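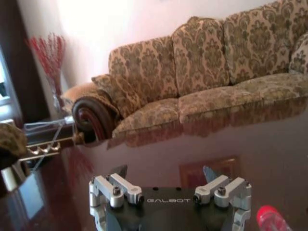 Can a robot that learned to tidy in one house do the same job in another?

Sometimes, and less often than the headline number suggests. The group behind the Vustia project says its arm made 700 pickup attempts in furnished living rooms and got the object 70 percent of the time. That's a respectable score. It is also an average, and averages are where this field hides its bad days.

Rochelle Tawhiri, who leads the work, trains the system on views from the wrist. No ceiling sensors, no map of the room. The method learns from people steering the arm by hand, then tries to copy them in a home it hasn't seen. "Homes" is plural by the thinnest of margins. There were 2 of them in training and 2 in testing.

I asked what happens on a varnished tabletop, the kind that throws the whole sofa back at you upside down. Tawhiri said shiny surfaces were "harder" and that the paper doesn't break them out. It should. A see-through bottle cap on polished wood is a very different problem from a sponge on a mat, and both count as one attempt.

Ostap Boiko, who tests grasping software at Sinier and had no part in the study, read the draft for me. He liked the training recipe. He was less taken with the scoring, which allows a second try and still calls it a success.

Tawhiri says first-try results will be in the next version, due in June. I'd wait for those before clearing any space on the coffee table.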